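Forums > Makers & Automation > Shows, Visits and Open Days > Open day at Trilari

terence_ackroyd
Well, I finally got myself to one of these after years of reading everybody else's reports on here, so settle in, I do go on a bit. Trilari had their open day on 2 Apr 2024 and I took the early train because I wanted to see the hand-held gripper work before it got busy. The office is a big open-plan floor with lots of daylight, and they do the demonstration right there at a round white table with the desks all around it.

What they're after is recordings of people sorting and packing little things into trays, so the arm can learn from them later. You hold the gripper like a fat pair of tongs and squeeze. Our guide told us they want 3,000 good runs before they train anything, and at the time we visited they were still a long way short (she was very cheerful about it, I must say!). I took my turn and it's harder on the wrist than you'd think, I was ready to hand it over well before she asked for it back.

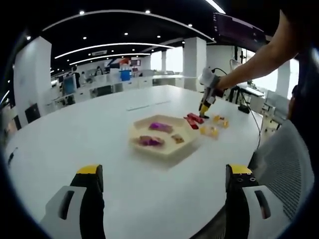
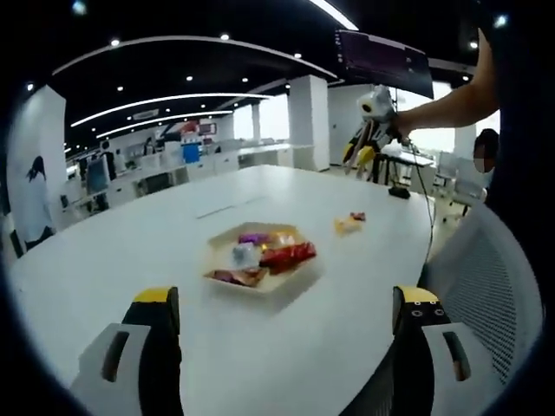

They let us stay at the table as long as we liked, and the coffee was good too. I asked whether the snack packets were tougher than the hard pieces and she said yes, by a mile, they crinkle and slide and no two people pick them up the same way. My knees were glad of the office chairs by then. If they run it again I'd go back in a heartbeat.

gavalas_fan
Lovely write-up Terence, thank you! I went to theirs in February and came away a bit less sold, I'm afraid. It's people doing the picking. I'd traveled two hours hoping to see an arm do it, and I think "robot open day" on the flyer was a stretch.

Neelam Joshi
I'd disagree with you there, gavalas_fan, though I do understand about the two hours. The collecting is the part you never get to see at a trade show. At Sollness they had an arm going behind glass all afternoon and you couldn't ask it a thing, and the fellow on the stand only knew the price. I'd take a table and somebody patient to talk to any day of the week. Terence, did they say how they decide a run is no good?

terence_ackroyd
She did, Neelam. If you drop something it's kept, if you use your other hand to help it's thrown out. I had one thrown out for that, pure habit.

gavalas_fan
Keeping the drops seems odd to me. Why would you teach it to drop things?

Neelam Joshi
So it sees somebody pick the thing up again, I'd guess. We kept ours when I was helping on the Zindow project, 50 of them to start with, and I thought they were worth having. Others on the team didn't, and we argued about it most of that spring.

gavalas_fan
Hm. I'd still want to see the arm.

terence_ackroyd
Fair enough! I've written to ask when the next one is and whether the arm will be out. Will post dates when I hear. Bring a cardigan, the train back was freezing.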